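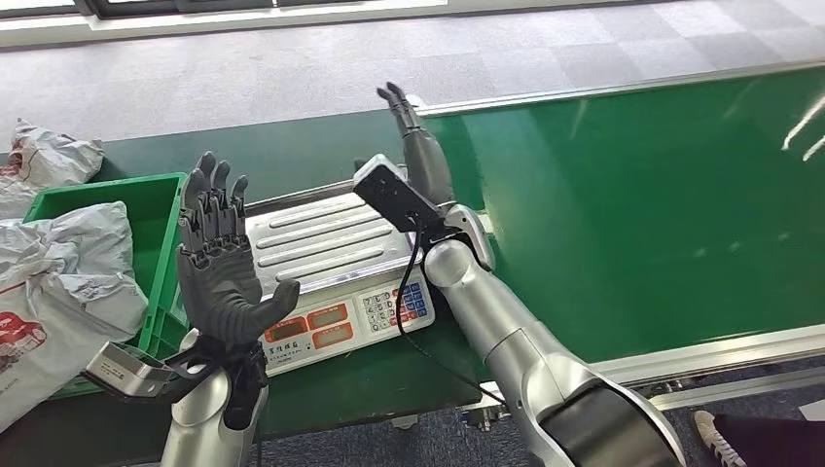 The Scale Should Stay Where People Can See It

When I started at the parcel counter in Eltbridge, the scale stood on the belt side, in the middle, and every customer could look at it. Now many shops hide it. It is under the counter, or behind a screen, and the customer hears only the price. I think this is a mistake, and I want to explain why, although I know that the subject is small.

A shop scale with three windows was made for two persons. One window is for the weight, one for the price of a unit, one for the total. The fruit seller knows this and turns the scale so that you can read it too. In the parcel business we took the same kind of scale from the market and forgot the manners that came with it. I have seen very good scales used for years with only one window, and pushed so deep into a corner that even the clerk had to bend his neck.

My colleague Xiaoyan Lei disagrees with me. She worked for 14 years in sorting before she came to the counter, and her opinion is that people do not want to see numbers, they want to go home. A visible scale makes discussion, she says. Somebody's parcel is 2 grams over the limit and he starts to take off the tape. In December, with a line to the door, this is not pleasant, and I admit that she is right about December.

But I remember a morning in February when an old man brought a soft bag with a sweater inside. I told him the price, and he asked me how I know it. He was not rude. I turned the scale to him and he read 340 grams, slowly, and then he paid and was quite satisfied. The price was the same as before. I think he only wanted to be present when his own thing was weighed.

There is also the question of bags. Ten years ago most of what we handled was boxes, and a box stands on a scale by itself. Today it is plastic courier bags, white or gray, thin like a shirt. A bag hangs over the edge of the platform, touches the keypad or the side rail of the belt, and the weight is wrong. It is also slippery, so it does not stay in a pile, and a crate which holds 88 folded bags when somebody is patient holds much less when they are thrown. If the scale is open to the view, someone will notice the hanging corner - the clerk, or the customer, or the next person in the line. Under the counter it will stay hanging.

Kristóf Bozsik, who taught me the work at Manninen, had a simple rule. The scale is in the middle, the crate is on the left, and between them is nothing. No tape, no scissors, no coffee. He was left-handed, so perhaps the rule was only for his comfort, but I keep it also and I am right-handed. After some weeks the hand finds the crate without the eyes. New people at Salora put the crate on the floor to have more space, and by the afternoon they hold their back when they stand up.

I would like to say something about the keypad too. The numbers wear out, first the zero and the five, and the manager says that everyone knows where they are. Everyone who works there knows. The trainee does not know, and he is the one who stands at the counter at half past five. A new cover for the keys costs less than one lost parcel, and I have asked for it three times.

I do not think that every shop must buy something new. Most places can start with the scale they have, lift it up from below, clean the windows and turn them a little to the side where the people stand.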